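Fastmont publishes maintenance routine for the Perkine tabletop handling cell

Fastmont has released the full maintenance routine for its Perkine handling cell, covering the gripper fingers, the wrist camera and the work surface. The document replaces the short checklist supplied with the first cells and takes effect in March.

Perkine is a single-arm cell built to pick up and set down household glassware on a white table. It runs under the Essien controller. Most stoppages logged on the cell during its first season were traced to the surface or the fingertips, and very few to the arm itself. Of 854 logged stoppages, 40 needed a replacement part. The rest were cleared by cleaning, re-seating a finger or repeating the camera reference.

The routine is split by cycle count. Every 2,000 cycles the operator opens the gripper fully, parks the arm over the table and checks both fingertips through the wrist camera. The tips should stand at similar heights in the view, with a clear gap between them. A finger that sits visibly low is removed, its seat is wiped and the screws are tightened again in two passes.

The table is checked from the same position. Hairs, scuffs and wipe marks show readily on white - more so through the camera than to someone standing beside the cell. Marks that move when wiped are removed. Marks that stay are entered on the surface sheet, so that the next operator does not spend time on them. Glassware goes back on the table after the surface check, and the approach is repeated with the gripper open.
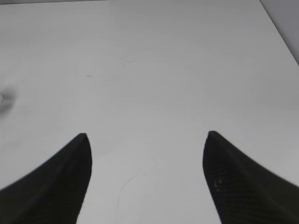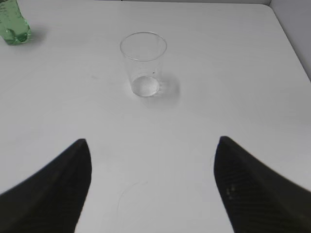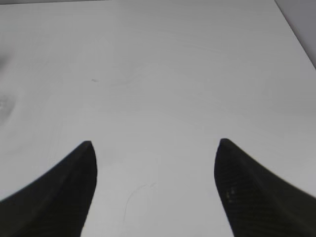
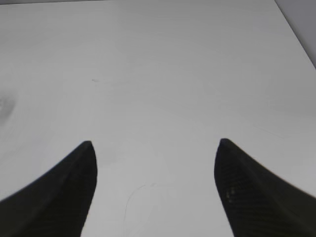 Perkine gripper, fingers open, from the wrist camera. Second picture: clear tumbler and green bottle on the table.

Camera reference is repeated whenever a finger has been taken off, even if the same finger is refitted. The procedure has 14 steps and is run from the Essien service menu. The arm must be at working temperature before it starts. If the reference fails twice, the camera bracket is checked for play before any settings are changed.

Finger pairs are supplied by Grillar and should be changed as a pair. Mixing a new finger with a worn one leads to uneven closing, and on thin-walled glass this is reason enough to stop the cell. Used pairs can be returned to Grillar for inspection - the return form is included with each new set.

The routine is available to all Perkine users through the Fastmont service desk, together with a blank surface sheet. Printed copies will be sent with new cells.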